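# 手を貸すという教え方

2018年5月14日
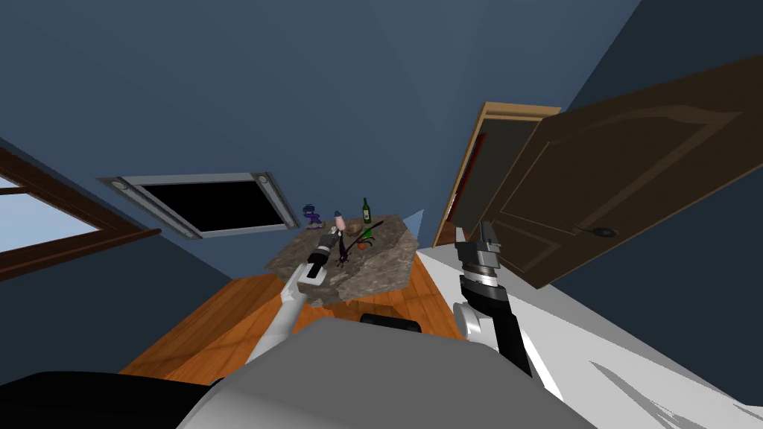

ロボットに作業を教えるのに、どうして人がわざわざ腕を動かしてみせる必要があるのか。

言葉や数式にしにくい加減が、動きの中にそのまま残るからだ。つかむ前にどれくらい減速するか、どちら側から指を入れるか、どこで迷ってどこで迷わないか。そういうものを仕様書に書き出そうとすると何日もかかるが、手を動かせば十数秒で記録に入る。

私はこの教え方が大好きで、今日はその話を好きなだけ書かせてもらう。Vitvilleの小さな研究室に通うようになって二度目の春で、専門はもともと機械設計のほうだ。学習の理論については素人に毛が生えた程度なので、詳しい人は割り引いて読んでほしい。ただ、操作席に座った時間だけはそれなりに長い。

## 最初の一回

去年の2月、ケレチ・ユスフに言われるままコントローラーを両手に持った。ヘッドセットをかぶると、画面の向こうの部屋に自分の腕のかわりに二本のロボットアームが伸びている。部屋は計算機の中にあるもので、研究室では環境一式をSetauと呼んでいる。机があって、上に小物がのっている。それを取って別の場所に置く。課題はそれだけだった。

できなかった。まったくできなかった! 手を伸ばしたつもりが肘が先に出て、机の縁に前腕を当て、びんを倒し、倒れたびんを起こそうとしてもうひとつ倒した。自分の手なら目をつぶってもできることが、腕の長さと関節の並びが違うだけでこんなに遠くなる。ケレチは笑いもせず「いまのも保存しておきますね」と言って、そのとおり保存した。

あのときの記録を最近になって見返した。ひどいものだが、面白いのは、失敗する少し前にかならず手がせかせかしていることだ。対象に近づくほど速くなっている。人間の手なら指先の触覚が最後に帳尻を合わせてくれるので、それでかまわない。グリッパーには(少なくとも私たちの使っている環境では)そういう助けがほとんどない。近づいたら遅くする。この当たり前のことを、私は頭では知っていて、手では知らなかった。

## 教える側が先に覚える

ここが私のいちばん言いたいところだ。ロボットに手本を見せる仕事では、まず人間のほうが変わる。

ひと月もすると、物を見る目つきが変わってくる。台所でマグカップを取るときに、取っ手の向きが気になる。食卓に細い瓶と丸い果物が並んでいると、どちらを先にどければ腕が通るかを考えている。家族には気味悪がられたが、これは本当に楽しい。毎日使っている家のなかの動作に、こんなに段取りが詰まっていたのかと思う。

ソシナ・ネガシュは私よりあとに入って、私よりずっと早くうまくなった。隣で見ていると、彼女は動かす前に少し間を置く。腕を机の手前で止めて、手首の角度だけを先に決め、それからまっすぐ入れる。私は伸ばしながら手首を回していた。どちらでも物は取れるが、彼女の手本で学習させた方策のほうが素直な動きになる。まねをしてみたら、私の手本もよくなった。人から人へ伝わったものが、そのあと機械へ渡っていく。こんなに愉快なことがあるだろうか。

書道の手習いに似ていると思うことがある。先生が後ろから筆に手を添えてくれる、あれだ。言葉の説明は少なくて、止めるところと抜くところが手に伝わってくる。違うのは、ロボットの場合、手を添える側の癖がごまかしなく全部写ってしまうことだろう。私が左の物を取るときだけ遠回りする癖は、学習後の動きにもしっかり出ていた。恥ずかしい。

## 手本の数と手本の質

この春にまとめた課題では、手本を229本集めた。多いと思うか少ないと思うかは人によるだろう。シャクンタラ・ヴィシュワカルマは「足りない」と言い、私は「もう十分だから中身を見よう」と言って、しばらく言い合いになった。

彼女の言い分はわかる。物の置き方は無限にあるし、照明も部屋も変わる。計算機の中の部屋なら、壁の色も机の模様もいくらでも取り替えられるのだから、変化をつけた手本をもっと積めばいい。実際、初期位置の偏りは数を増やしてかなり改善した。

それでも私は、中身を見る時間を惜しまないほうに賭けたい。二人で全部を再生し直したところ、そのうち59本に、課題と関係のない動きが混じっていた。置いたあとに余計な突きが入る。使っていないほうの腕が、操作者の疲れに合わせてだんだん下がってくる。画面を見直そうと首を振った拍子に手まで動く。どれも成功として記録されているものだ。物はちゃんと目的の場所にある。採点だけを見ていたら気づかない。

それらを外して学習し直したら、動きの落ち着きがはっきり違った。数字で示せと言われると弱いのだが、見た全員が同じことを言ったので、私はそれで満足している。シャクンタラはまだ満足していなくて、外した分を撮り直して足すべきだと主張している。たぶん彼女が正しい。撮り直しの席には私が座るつもりだ。

## 直接つかむか、離れて操るか

手で教えるやり方にも流儀がある。実機の腕を直接つかんで動かしてやる方法と、コントローラーなどで離れて操る方法だ。私はどちらもやってみて、どちらにも惚れている。

直接つかむと、関節の重さがじかにわかる。この姿勢は無理をしているな、というのが自分の腕に返ってくるのだ。腕一本で済む作業なら、覚えるのも早い。ピエリーナ・ヴァレンティーニは断然こちらの派で、「触らずに教えるなんて、電話でパンのこね方を習うようなもの」と言う。うまいことを言うものだと思う。

一方で、両腕を同時に使う作業になると話が変わってくる。一人の人間が二本の腕を脇から抱えて、それぞれの指まで開け閉めするのはかなりの曲芸だ。離れて操るなら、右手が右の腕、左手が左の腕になる。しかもロボットの目の位置から見て動かせるので、機械に見えていないものを頼りに動いてしまうことが減る。これは大きい。横から眺めながら教えると、つい自分にだけ見えている裏側の情報を使ってしまう。

模擬環境でやることには反対の声もある。摩擦が違う、物の重さが嘘だ、実機に持っていったら動かない。どれも一理あるし、私自身、計算機の中では見事に持ち上がった丸い物が、実機ではつるりと逃げるのを見てきた。

それでも推したい理由がある。怖がらずに失敗できるのだ。びんを落としても割れないし、腕を扉にぶつけても修理の見積もりを待たなくていい。初心者がのびのび動かせる場所があるというのは、教える人を育てるうえでとんでもない強みだと思う。私が最初の日に実機を渡されていたら、縮こまった手本しか残せなかったはずだ。機械が慎重すぎる動きを覚えてしまったとき、元をたどると操作者がびくびくしていた、ということは案外多いのではないか。これは私の推測で、証拠はまだない。

## 誰の手か

もうひとつ、もっと話題になっていいと思うことがある。手本を見せる人についてだ。

研究の発表を聞いていると、手本はどこかから湧いてきたもののように扱われがちだ。「人間による実演を用いた」の一行で終わってしまう。けれど、そこには必ず誰かの手がある。利き手があり、背の高さがあり、物の持ち方の習慣がある。うちでは四人の操作者が交代で入っているが、再生を見れば名札がなくても誰だかわかる。ソシナは静かで、ケレチは大きく弧を描く。ピエリーナは置いたあとに必ずまっすぐ上へ抜く。私は例の遠回りだ。

だから、記録には操作者の名前か、せめて区別のつく印を残してほしい。手柄の話としても大事だし、技術の話としても役に立つ。誰の癖がどこに出たかをたどれれば、直すのも早い。それに、上手な人の動きは教材になる。いい手本を集めた棚があって、新しく来た人がそれを再生しながら練習できたら最高だ。私たちもこの夏にやってみようと相談している。

操作席の休憩も、もう少し真面目に決めたほうがいい。私の場合、三回続けて失敗したら席を立つことにしている。意地になって続けた回は、成功しても使いものにならない。お茶を飲んで戻ると、肩が下がっていて、手首がやわらかい。記録にもそれが出る。

## やってみてほしい

この分野には、そのうち人の手本など要らなくなるという見方がある。機械が自分で試して、自分で覚えるようになると。私はそれも楽しみにしている。試行錯誤だけで妙な持ち方を見つけてくる様子は、見ていて飽きない。ただ、家の中で何かを手伝ってもらうなら、私は人の流儀を少し知っている機械のほうに来てほしい。びんを取るのに隣の果物を弾き飛ばしても、びんが取れれば成功、という覚え方では困るのだ。そのあたりの行儀は、誰かがやってみせるのがいまのところいちばん早い。

それに、何より楽しい。自分の渡した動きが、はじめて向こうから返ってくる瞬間がある。手を離していて、誰もコントローラーに触っていないのに、腕が机の手前でちょっと止まり、手首の角度を決めて、まっすぐ入っていく。ソシナのあの間だ。研究室で私は声を上げてしまった。

機械いじりの経験がなくてもかまわない。料理をする人、裁縫をする人、子どもに箸の持ち方を教えたことのある人は、きっと私より筋がいい。近くにそういう席を開いている研究室があったら、ぜひ一度座ってみてほしい。最初の十分は何もつかめないと思うが、そこでやめずにもう少しだけ続けてみてほしい。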